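3.2 Cell layout and routine upkeep

The assembly cell occupies a single white table at the Tremmont site and is built from parts that can be lifted off and put back by one person. A shallow tray sits in the middle, with a clear acrylic rack on either side. All ingredients are toy items. They stand on edge in the racks, so that the jaws can close on them from both faces, and each is laid flat only when it reaches the tray. We tried laying the items out flat on the table in an early version of the cell, but the jaws could not get under the cheese without scraping the surface, and the layout was dropped.

The racks were cut by Plaltent from our drawings. Their position relative to the arm base matters more than any other dimension in the cell. A rack that has been knocked by 2 mm still looks correct to the operator, yet the bun is then met off centre and turns in the jaws as it is lifted. Rack position is therefore checked with a printed gauge before each session. The gauge is pushed against the base of the rack; if it does not seat by hand, the rack is unclamped and set again. Tapping the rack into line while it is clamped is not allowed – two of the early racks cracked at the foot in this way.

The tray may be used with or without a paper lining. Paper gives more grip under the lettuce, but it must be changed when it creases, as a raised fold can catch a fingertip during release. The tray itself is located by eye against pencil marks on the table. An error here is less serious than an error in the racks, and the Grullska controller corrects for it by finding the rim at the start of each run.

Wear is concentrated in the gripper. The finger pads are wiped every 15 runs with a damp cloth and dried, and are replaced after 300 runs or when the edge has rounded, whichever comes first. Closing force is then measured with a spring gauge and the offset entered by hand. The cable to the gripper is inspected at the same time. It must hang with enough slack for the wrist to reach the far slot of either rack, but a loop that is too long will brush the upright items. The first cable failed after about 700 runs, at the point where it leaves the housing, and a strain relief supplied by Desjardins has been fitted since August.

Release over the tray is the step most affected by pad condition. Thin square items are held by one part of the face only and tend to swing if the pads are worn. Figure 4 gives two views of the cell with a patty on lettuce in the tray; the second has a cheese slice in the jaws.

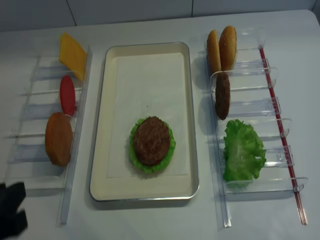
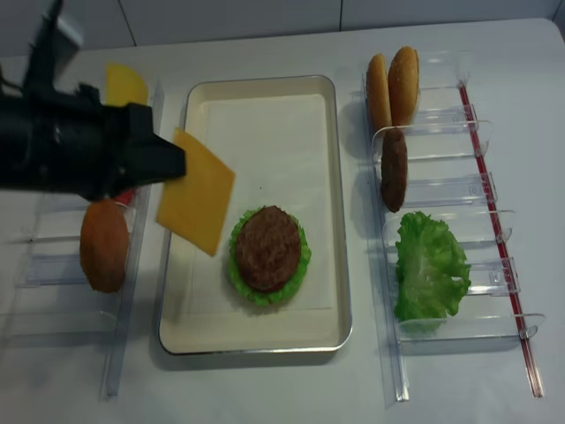
Figure 4. The assembly cell, with the tray between the two ingredient racks.

After any change of pads or cable, the taught positions are tested one slot at a time at reduced speed, starting with the slots nearest the arm. A position is accepted if the item leaves the slot without touching the divider. Positions that fail are taught again from the approach point, and the old values are kept in the cell log with the reason for the change. No position is copied from one rack to the other, although the racks share the same spacing on paper – small differences in how they are clamped make the copied values unreliable.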